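**Tote bag talk, Furnness library evening, 28 Oct 2026**

(Water. Phone off. Slides are on Howard's laptop, NOT mine. Ask Howard Rudd for the clicker before people sit down.)

Hi everyone, thanks for coming out! I'm going to talk for 30 minutes about bags, which my family thinks is hilarious, and then we'll do questions and you can show me whatever you carried in tonight.

**Start with the hall closet story**

So last spring I opened my hall closet to get an umbrella and a pile of totes came down on my head. Conference totes, grocery totes, one from a bank I've never banked with. I'd been saying yes to free bags for years and I was still carrying my lunch in the same ratty one every day. (Pause here, let people laugh, someone always has the same closet.)

I dumped the whole lot on the bed and gave myself 90 minutes to sort it. Do it on the bed, by the way! You want to sleep there later, so you have to finish.

**The sorting part (slides 2 to 5)**

- Open every bag and turn it inside out. I found a library card, a fork, and a birthday card I never mailed to Graham Garside. Sorry, Graham, I know you're in the second row.
- Hang it on your shoulder with a couple of cans inside. If the handles dig in or slide off, you're never going to pick that bag on a busy morning.
- Look at where the handles join. That's where the cheap ones go first.
- Ask when you last used it. Be tough. "It might be nice for the beach" doesn't count if you live where I live.

I ended up with 3 piles: keep, wash and give away, cut up for rags. The Sugden thrift store took the middle pile and was very nice about it. Call ahead, they don't always have room.

**Handles (slow down, this is my favorite bit)**

I used to think a handle was a handle. Then I got into rope ones, and now I'm a bore about it. Rope is kinder on your palm than a skinny flat strap, and it has a bit of weight to it, so it flops open when you set the bag down and you can find it again without looking. The downside is that it flops into everything, car doors especially.

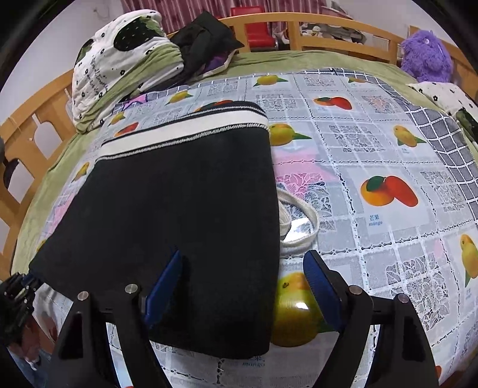
I also like a black bag with a light band along the top. Black hides coffee, and the pale strip shows me which way is up when I'm digging one out of the back seat at night. It does get grubby, so I go over it with a damp cloth and a little dish soap. I don't throw a rope-handled bag in the machine anymore, not after what happened to my Zoko one. (Hold up the Zoko bag. Pass it around.)

And since somebody always asks about my sheets: yes, they have mangoes all over them, with "mango" printed right there in case you weren't sure. I love them. Plain black looks great on top of all that fruit, and I can spot what I still have to put away!

**Storing them**

Flat, in a drawer, handles tucked in. I tried hooks and I tried the bag-inside-a-bag thing, and the bag-inside-a-bag thing is how I got the closet in the first place. My limit is 10 now. If a new one comes in, an old one goes out the same day, and I've only cheated once, at the Cumo street fair.

**If I'm running long:** skip storage, go right to questions.

**Questions**

If it's quiet, ask who has the oldest bag in the room. Have the spare cloth and soap ready, people like to try it on their own. Remind everyone the give-away box is by the coat rack and Howard is driving it over to Sugden in the morning.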